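Finding Echo Delay in Short Recordings
Student project report, Signals and Systems lab
Jong-dae Sung and Tharushi Rathnayake 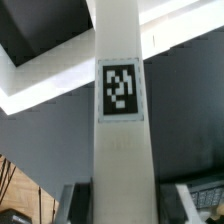 Jessie Swanson, on reading our first draft, asked why we used cross-correlation at all when the delay could be read off the waveform by eye. With a single clap it can. With speech the echo lands on top of the next syllable, and the eye loses it.

We worked with 352 clips from the Hakura set, all mono, each 3 seconds long. Every clip was passed through a band-pass filter and then correlated with a delayed copy of itself. The largest peak after the first 11 milliseconds was taken as the echo. Anything earlier was ignored — at short lags a signal always looks like itself.

Filter length mattered more than we expected. Our first version had 680 taps and ran slowly, and it smeared the peaks in clips with sharp onsets. A shorter filter fixed most of this.

Clips with two echoes are still a problem. The program reports the stronger one, even when the weaker one comes first. Hye-jin Ki suggested subtracting the first match and searching again. We tried this in May on a few clips and the results were mixed. The code for that step is in Appendix B, untested on the full set.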